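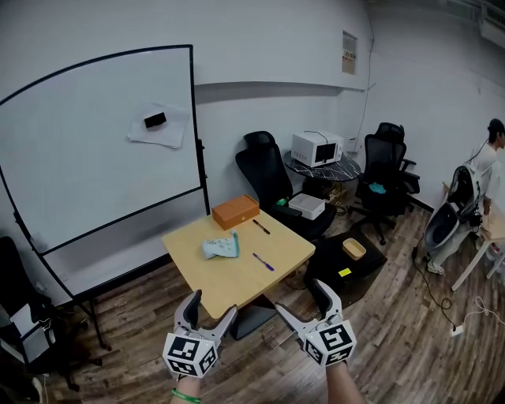

Tracking keeps dropping on handheld gripper demos, what am I doing wrong?

Posted by Bendik Løken, 16/05/2021

Collecting demos with a pair of handheld grippers, the kind with marker cubes under the fingers. Task is tabletop tidying: pens go in the box, cloth gets folded and laid next to it. Small room, white walls, one square table in the middle. Head camera is on me, grippers in both hands.

Got 600 episodes so far. 113 of them have a gap where one cube is lost for long enough that the pose jumps when it comes back. Nearly always the left one. Happens mostly on the fold, when I bring both hands together over the cloth. Reaching for the pens is fine.

Tried already: more light, slower moves, recalibrated the head camera twice. Using Pistness for the pose tracking, default settings. Do I throw the bad ones out or can they be saved? Would hate to redo them, my wrists are killing me.

3 replies

Prerine_dan
Throw them out. Bad data is bad data.

somico_user
Don't throw anything out yet!! Look at how long the gaps are first. If it's a handful of frames and the hand was moving steady you can interpolate and never know the difference. Long gap in the middle of a fold, no, drop that one. Or cut the episode before the gap and keep the first part if you train on short chunks anyway.

For the cause, I'd bet on your own hands. When you fold you roll the wrist in and the cube turns edge on to the camera, or the other gripper passes in front of it. Left one probably loses becuase you lead with the right. Watch ten of the bad ones back at half speed, you'll see it. Fix is boring: keep elbows a bit out, and tip your head down so both cubes stay in the middle of view. Takes a day to get used to.

Also check exposure. White cube, white wall, light table top, auto exposure goes hunting and the black squares wash out. Lock it. Do that before you record anything else.

K. Cordeiro
Agree with the above mostly. Couple things to add

- do a 50 episode test after each change, one change at a time. We changed light and exposure the same afternoon and never found out which one helped
- start every episode with both grippers up in view, open, hold still a second. Gives the tracker a clean start and its easy to trim later
- move the box, pens and cloth between episodes, more than feels necessary. Our first set of 3320 had the box in the same corner nearly every time and the policy just went to that corner, box or no box. Painful. Redid most of it in August
- leave the chairs and other stuff in the room alone if that's how the room will be at test time. Don't tidy up for the camera

And take breaks for the wrists. Tired demos look different, slower closes, more fumbling. You'll see it in the data.

Bendik Løken
Ok watched some back. It's the right gripper going across the left cube, somico_user called it. Exposure was on auto too, locked now. Will do the 50 and report back, thx all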